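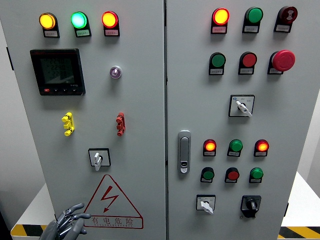

Two cabinets, side by side. Incoming supply on the left, pump control on the right.

Putting up a thread on the control panels in our pump room, as a few people asked after my last post on the booster set. I look after a small plant building. Short posts, one thing at a time.

1/ The left door has three lamps across the top: yellow, green, red. One lamp per phase. All three lit is what I look for when I walk in. If one is dark I check the bulb before I get worried, and so far it has been the bulb both times.

2/ Under the yellow and green lamps is the digital meter. Three rows of readouts, buttons along the bottom edge. The display is dim and the digits are hard to read unless you stand square to it. I carry a flashlight for this and nothing else.

3/ I log the meter once a week in a paper notebook. Voltage per phase, current per phase, time of day. Last December the notebook got soaked and I lost most of a year. It now lives in a zip bag on the shelf by the door.

4/ Each door has its own rotary switching with white levers. New people mix them up. The one on the left door belongs to the supply side and those on the right door to the pump. Read the plate before you touch either.

5/ Right door, top row: red lamp, green button, buzzer. The buzzer is loud enough to hear from the parking lot. It goes off on low tank level, and silencing it doesn't fix the tank.

6/ Second row: green button, red button, and the big red mushroom-head stop at the end. The small red button is for a normal stop. The mushroom is for emergencies. Please stop using it to shut down for lunch.

7/ After an emergency stop, find out why it was pressed before you reset it. Then reset, then start. Write it in the notebook.

8/ The triangle near the bottom of the left door is the electrical hazard sign, red with a lightning bolt, 有电危险 underneath. It means live, danger. I get asked what it says more than anything else in that room. The bolt should cover it.

9/ Doors stay locked. The handle on the right cabinet has a keyhole near the base. There are 2 keys. One is on my ring and the other is in the office key box, hook 38. If you borrow it, sign for it.

10/ Someone asked about the pump behind all this. It's a Wilo. The panels came from a different supplier, Kelholm, and the drawings are by Amarasinghe. Drawing number is 1412 if you work on this site and need to pull it. The copy in the office is the current one. The one folded up in the tool drawer is old, don't use it.

11/ Cleaning: dry cloth on the outside of the doors, that's all. No spray. I wipe the label plates first, the print on them is tiny and dust makes it worse.

12/ I priced larger labels from Brulelard. 650 for the full set on both doors, fitted. I said no for now. I may do the rotary switches only, those are the ones people get wrong.

13/ Left to do this month: tighten the shelf, new batteries for the flashlight, copy the last of the wet pages into the new notebook. I'll do a separate thread on the tank floats when I get to them.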